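4 設置とはじめての洗濯

この章は本体を置く場所を決めるところから、最初の一回を回すまで。Gidon コンパクト洗濯乾燥機(Uvwood 脱臭フィルター付きモデル)用。フィルターなしのモデルは4-6を飛ばしてください。

改訂 2023年7月10日。旧版をお持ちの方は4-3と4-7が変わっています。

4-1 置き場所

1. 床が水平で硬い場所。畳、厚いカーペット、すのこの上は不可。
2. 壁から左右とも2センチ以上、背面は9センチ以上あける。背面は給水ホースの曲がりしろ込みの数字。
3. 蛇口と排水口の両方に付属ホースが届くか、先に確認。届かない場合は別売の延長ホース(Tokstead 製、品番は巻末)。他社ホースを継ぎ足さないこと。
4. アース端子付きコンセント。延長コード、たこ足は使わない。

注意:浴室内には置けません。脱衣所はOK、ただしシャワーが直接かからないこと。

ベランダ設置についての問い合わせが多いので書いておきます。屋根があっても不可です。冬に給水弁が凍ります。凍結による故障は保証の対象外。

4-2 輸送用ボルトを外す

これを忘れると脱水で本体が歩きます。必ず最初に。

1. 本体背面の赤いキャップが付いたボルト、全部。付属のスパナで左に回す。
2. ゆるんだらスペーサーごとまっすぐ引き抜く。斜めに引くとゴムが中に残ります。
3. 空いた穴に付属の目かくしキャップをはめる。カチッというまで。
4. 外したボルトは捨てない。引越しのとき要ります。袋に入れて説明書と一緒に。

ゴムが中に残った場合は、先の細いペンチで。指を入れない。板金のフチで切ります。

4-3 水平を出す

1. 上面の水準器を見る。気泡が円の中なら4-4へ。
2. ずれている場合、低い側の脚のロックナットをゆるめ、脚を左に回して伸ばす。
3. 上面の対角を手で押してみる。がたつきがあれば残りの脚も調整。
4. ロックナットを締める。締め忘れ多いです。ここは二度見てください。

旧版では脚を先に全部伸ばすよう書いてありましたが、伸ばしすぎると振動が増えるため手順を変えました。脚はなるべく短いままで。

防振ゴムを敷く場合は水平を出す前に敷く。後から敷くとやり直しになります。

4-4 給水と排水

1. 給水ホースのパッキンが入っているか確認。入っていないと漏れます。
2. 本体側をまっすぐ当てて手で締める。工具で締めない。樹脂のネジ山がつぶれます。
3. 蛇口側はワンタッチ式。レバーを押しながら差し込み、離してから軽く引いて抜けないことを確かめる。
4. 排水ホースを排水口のエルボに差し、バンドで固定。途中に山をつくらない。
5. 蛇口をゆっくり全開。つなぎ目を乾いた紙で一周ふく。紙がぬれたら締め直し。

注意:使わないときは蛇口を閉める。長期の留守なら必ず。

お湯の蛇口にはつながないでください。混合栓の場合は水側固定で。

4-5 洗濯物を用意する

最初の一回は洗濯物なしで回します(4-7)。ただ仕分けのしかたは先に読んでおいたほうが早いので、ここに入れました。

・白いものと色の濃いものは分ける。新しいデニムは数回ぶん単独で。
・ポケットの中を出す。ティッシュは糸くずフィルターが一発で詰まります。
・ファスナーは閉める、ボタンは開ける、ホックは留める。
・タオルは丸まったまま入れない。一度広げて、軽くたたんで入れるとかたよりにくい。
・ワイヤー入りの下着、ひもの長いものはネットへ。ネットは詰め込まない、半分くらいまで。

洗濯物の袋はドラムの近くに置いて、一枚ずつ出しながら入れるのがいちばん楽です。袋ごとひっくり返して入れると、かたまったまま中に入って脱水エラーの原因になります。

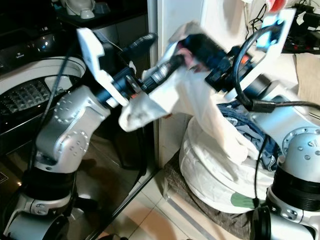
入れる順番は、重くて大きいものが先。バスタオル、シーツ、そのあとシャツ類、小物は最後。ドラムの上側にこぶし一つ分のすき間を残す。ぎゅうぎゅうだと汚れが落ちないし、乾燥はもっとだめです。シーツは一枚だけで回さず、タオルを足してバランスをとってくだい。

毛布は表示に洗濯機マークがあるもののみ。乾燥は不可。電気毛布は洗いも不可。

水をはじくもの(レインコート、スキーウェア、防水シーツ、おむつカバー)は入れない。脱水中に水が抜けず、急に重心が動いて本体が大きく揺れます。ネットに入れても同じ。手洗いで。

油の付いたもの(食用油、マッサージオイル、機械油、ワックス)は乾燥しない。洗ったあとでも発火のおそれ。エステ、厨房で使う方は特に注意。

4-6 Uvwood フィルターの取り付け

1. 電源を切る。運転直後なら冷めるまで待つ。
2. 前面下のカバーを手前に倒す。固いときは左右のツメを同時に押す。
3. フィルターの袋を開け、灰色の面を奥に向けて差し込む。逆でも入ってしまうので向き確認。
4. カバーを戻す。浮いていると運転が始まりません。表示は「F9」。

フィルターは水洗い不可。ほこりは掃除機で吸う。交換ランプが点いたら新品と替え、替えたあと「脱臭」ボタンを長押ししてランプを消す。押さないとずっと点いたままです。

新品のうちは木のにおいが少しします。異常ではありません。数回で薄くなります。

4-7 試運転

1. ドラムが空なのを確かめてドアを閉める。
2. 電源を入れる。表示が「--」から時刻に変わるまで待つ。
3. 「コース」を押して「槽すすぎ」を選ぶ。旧版の「標準」ではありません、ここ変更点。
4. 洗剤は入れない。スタート。
5. 表示は29分。水圧で前後します。
6. 途中で一度、給水側と排水側のつなぎ目を見る。ぬれていれば一時停止、蛇口を閉めて4-4へ戻る。
7. 終了音が鳴ったらドアを開け、中に水が残っていないか確認。

製造時の検査で使った水が少し残っていることがあります。最初の排水が濁っていても一回で済めば問題なし。二回目も濁るようなら窓口へ。

注意:運転中にドアを無理に引かない。ロックが外れるまで、停止後しばらくかかります。

4-8 洗剤を入れる

液体は左、粉は右。柔軟剤は奥の小さい口。まちがえて柔軟剤の口に洗剤を入れるとすすぎで泡が出ます。

・量は洗剤の容器の表示に従う。多く入れても落ち方は変わりません、すすぎが増えるだけ。
・粉は湿ったまま残りやすい。引き出しは週に一度外して水洗い。
・漂白剤は塩素系を衣類用コースで使わない。槽洗浄のときだけ。
・ジェルボールは引き出しに入れず、ドラムの奥へ直接。洗濯物より先に。
・せっけん(粉)は溶かしてから。冬は溶け残りに注意。

柔軟剤は線より上まで入れない。サイフォン式なので、超えるとその場で全部流れます。

4-9 こんなときは

本体が動く、音が大きい
輸送用ボルトを外したか。水平は出ているか。ロックナット。それでもなら洗濯物のかたより、一時停止して手でほぐす。

「E2」が出る
給水できていません。蛇口、ホースの折れ、給水口の網の順に見る。網は蛇口を閉めてから外すこと。先に外すと床が水びたしです。

「F9」が出る
フィルターカバーの浮き。4-6の4。

乾かない
入れすぎ、糸くずフィルターの目詰まり、厚手と薄手の混ぜすぎ。フード付きの服は裏返すと乾きやすいです。

においがする
槽洗浄を月に一度。使い終わったらドアを少し開けておく。小さいお子さん、ペットがいる家はチャイルドロックをかけて閉めておき、人がいる時間だけ開ける。

脱水が始まらない
排水ホースの先がふさがっていないか。泡が多いと自動ですすぎに戻ることもあり、その場合は残り時間が増えます。故障ではないです。

停電した
復旧後、途中から再開します。ドアが開かないときは電源を入れ直して待つ。

4-10 別売品と窓口

延長ホース(給水用、排水用)、防振ゴム、交換フィルターは Fragkou 部品センターで扱っています。送料別。交換フィルターは一枚 4000円(税込)。9月に価格を見直す予定なので、それ以降は注文前に確認をお願いします。

問い合わせのときは型番と製造番号を手元に。ドアを開けた内側のシールに書いてあります。保証書の控えだけだと型番が途中までしか載っていない版があるので、シールのほうを見てくださいい。

次章 5 コースの選びかた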